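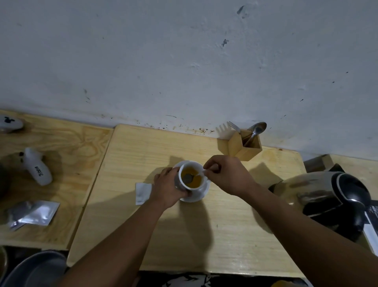
A cup on its saucer, on a light wooden table.

Review: Gundow, the calendar app for official visits and summits
16 March 2026

I work as interpreter for small delegations, and I need to know early which minister travels where. For two months I have been using Gundow, made by the company Eron. It collects the public agendas of foreign ministries and shows them in one calendar.

The installation was easy. You choose the countries, then the kind of event: state visit, inauguration, working meeting, signing of a treaty. The free plan allows 2 countries. I pay for the full plan, which has 443 sources according to the list in the settings, and I follow almost 30 of them.

What I like most is the history of changes. When a ministry moves a meeting to another day, the old date stays in gray and the new one is next to it. With my previous service, Cenow, the old date simply disappeared and I once prepared for the wrong morning.

The translations of titles are weaker. "Acting minister" became "active minister" several times. I reported it and received a polite answer, but the mistake is still there. Also, the alerts can come up to 60 minutes after the ministry has published, so for journalists it is maybe too slow. The search does not accept names with accents, and I hope this is repaired before the busy season in May.

There is an additional module, Palacios, with the protocol rules of each country. I tried it one week. The texts are short and some have no source, so I did not keep it.

I give four stars of five, and I have renewed for one year.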